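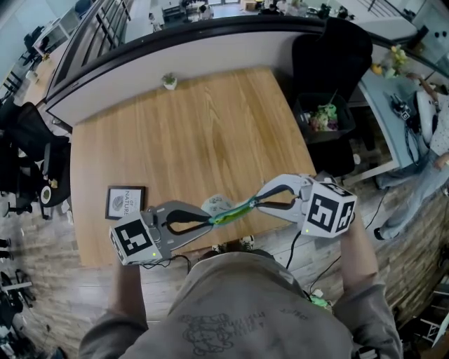
Friday, February 4, 2022

Cloths and folding, day two of the soft stuff. Started at the oak table with the green and yellow piece, and it's a pain to get flat! It wants to curl back into a rope every time you let go of an end (same as the Drendska ones in September, Apinya remembers). Pulling from both ends first and then laying it down seems the best order, so let's stick with that.

The pale cloth with the green print is much easier – creases badly but stays where you put it. I'd fold that one in half twice and stop there.

Kiprono wants the little frame and the succulent left on the table, so please don't tidy them away. Fine by me, I like the plant.

Still to do:

- weigh the Clutia bundle again, I wrote down 500 g and then 700 g, one of them is nonsense
- ask Baumgart for 2 more of the thin cloths
- find the lint roller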